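How to Budget for a Small Robot Arm Without Fooling Yourself

By Nighat Kiani. Last revised 1 January 2020. 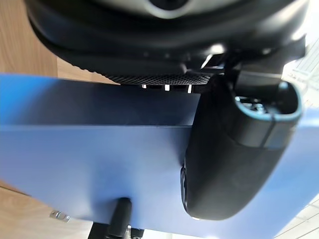 Wrist and a large black gripper finger over a blue part, from the wrist camera.

Most budgets I get asked to look at are one line long. The line says "robot arm," there is a number next to it from a sales quote, and the rest of the sheet is blank. Then the arm shows up and the spending starts.

I run purchasing for Hasitside, a small shop that finishes and packs molded parts. We have bought two arms, returned one, and turned down more demos than I care to remember. What follows is the method I use now. It is slow and it annoys salespeople.

Before you start

You need a spreadsheet, a stopwatch, a tape measure, and one person who does the job by hand today. If that person can't be in the room, wait until they can. I have sat through meetings where everyone had an opinion about cycle time and no one present had ever done the job.

Step 1. Write down the job in one paragraph

Name the part. Say where it comes from, where it goes, and what has to be true about it when it gets there. Leave out the word "flexible." If the paragraph covers more than one part, write a second paragraph and treat it as a second project with its own budget.

Our first try read "load and unload parts at the bench." Grasby, the dealer we were talking to, was very happy with that paragraph. Anything fits inside it, including the most expensive option they carry.

Step 2. Time the hand work

Time 40 cycles, on an ordinary shift, with the usual interruptions. Write down every one, including the ugly ones. Don't throw out the time somebody had to go find a fresh bin, since the robot is going to need that bin too.

We got a typical cycle of 45 seconds. The vendor's slide said 39. A six second gain sounds fine until you ask whether the 39 includes the part arriving crooked. Ask. On our slide it did not.

Step 3. Split the quote into separate lines

Ask for a quote with every item priced on its own. If they send back a "cell package" with a single total, send it back again. These are the lines I want to see:

Arm and controller
Gripper body
Fingers, and a spare set
Wrist camera and its bracket
Cables and whatever holds them to the arm
Stand or table
Guarding or a safety review
Fixtures for the parts
Programming time
Training
Shipping both ways
Yearly service

Shipping both ways is on there on purpose. A trial unit has to go home somehow, and I paid for that once out of a budget with no room in it.

Step 4. Be hard on the gripper line

I would spend more time here than on the arm. Arms in the same size class are closer to each other than the brochures would like you to think. The end that touches your part is where projects go wrong.

Look again at how much hardware hangs off the end of the wrist in the picture at the top. There is a bracket sticking out to the side, and the gripper finger is a fair size. All of it has weight and all of it takes up room. The payload figure on the front of the brochure is for a bare wrist, so subtract the gripper, the camera, the bracket, and the fingers before you compare it with your part. Then subtract a bit more for the longest reach, where a lot of arms are rated lower.

Do the same with clearance. Measure the space your hand uses at the bench, then ask for a drawing of the gripper with its fingers open and lay one over the other. Cardboard works fine. I cut a gripper outline out of a shipping box and walked it through the job, and it hit the side of the fixture at the second position. That cost nothing. Finding it out after installation would have meant a new fixture.

Questions to send in writing:

What does a replacement finger cost, and how long does it take to arrive?
Can we make our own fingers without voiding anything?
Is the finger surface something that wears, and what does it get replaced with?
Which screws need checking, and how often?
Does changing fingers mean teaching the positions again?

Skular answered the last one with "typically no." I asked for the procedure and got a document that began with teaching the positions again.

Step 5. Price the camera as a job of its own

A wrist camera tends to get thrown in as a sweetener. Fine, take it, but the camera is the cheap part. Somebody has to set up the lighting, calibrate the thing, and work out what to do when it can't find the part.

Before you accept a vision line, ask for saved images from the camera in the position it will work in, at your bench, under your lights. A view from the wrist has the gripper in it. How much of your part is left to see once the fingers are in the way? Shiny surfaces throw glare and bright windows wash out whatever is near them. The demo booth has neither problem.

If the vendor won't supply test images, write "unknown" on the vision line. Do not write zero.

Step 6. Make the demo use your parts

Send a box of real ones, including a few bad ones. Mark them so you know they are yours when you see them on the bench. Ask for a full run with no cuts in the video, and ask who was standing next to the emergency stop.

A demo where an arm hovers over a part, or even picks it up nicely, tells you that it can reach. I want to know what it does on a misfeed, and how long a person spends fixing it. Put that person's time in the running cost.

Step 7. Budget the hours on your side

This is the line that gets left out most often. Our people spent more hours on the first arm than the integrator did, and not one of those hours was in the plan. Someone has to clear the bench, move power, build the fixture, sit through training, and answer the phone when the integrator has a question about a part drawing.

Plan on 4 weeks of one person's time for a first arm. If you come in under that, good for you. I haven't.

Step 8. Redo the payback with worse numbers

Take the vendor's payback sheet and change three things. Use your own measured cycle, use the running cost with service and spare fingers in it, and move the start date out. We were promised parts running in July. They were not running in July.

If the project still makes sense on the worse numbers, go ahead and buy. If it only works on the vendor's numbers, the vendor is welcome to put them in the contract. Karagiannis, the integrator we ended up with, did agree to an acceptance test tied to cycle time. The other two changed the subject.

Step 9. Hold something back

Keep part of the final payment until the acceptance test is passed at your site, on your parts, with your operator running it. Write the test down before you sign. "Performs satisfactorily" is not a test. "Runs a full shift at the agreed cycle with no more than the agreed number of stops" is one, provided both numbers are filled in.

When to walk away

I would stop if the quote can't be split, if the gripper is described as "to be determined," or if the price drops sharply the moment you say you need to think. I would also stop if the person who does the job by hand looks at the plan and says it won't work, and no one can explain to them why it will.

One more thing on leasing, as people keep asking. A lease doesn't make any of these lines go away. It moves the arm to a monthly payment and leaves you with the fixtures, the training, and the fingers. Read the section on return condition closely, and check whether holes drilled in the mounting plate count as damage.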